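Sending Money Home Without the Headache

Kornél Hegyi moved abroad in March with two suitcases and a mortgage still to pay back home. Eight months on, he can talk about transfer fees for a whole dinner, and he makes it fun!

His first payment went through his old bank. It cost him almost $12 in fees, plus a poor exchange rate he only spotted later. So he started comparing. He opened a multi-currency account with Edetti, kept a small balance at Paredes for emergencies, and now moves $987 home every month in one go.

What I love about his setup is how simple it is. He checks the rate on the same morning each month, looks at the amount that will land (never just the fee), and hits send. Three days is the longest he has waited.

He also keeps a record of every transfer in a plain spreadsheet, with the date, the rate and the final amount. When the lender asked for proof of a $620 payment last summer, he had it in their inbox before his coffee was done.

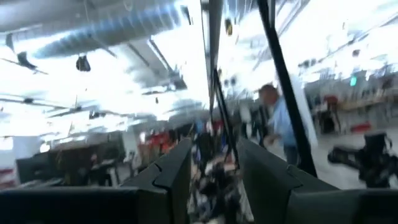 Inside a large open-plan workspace.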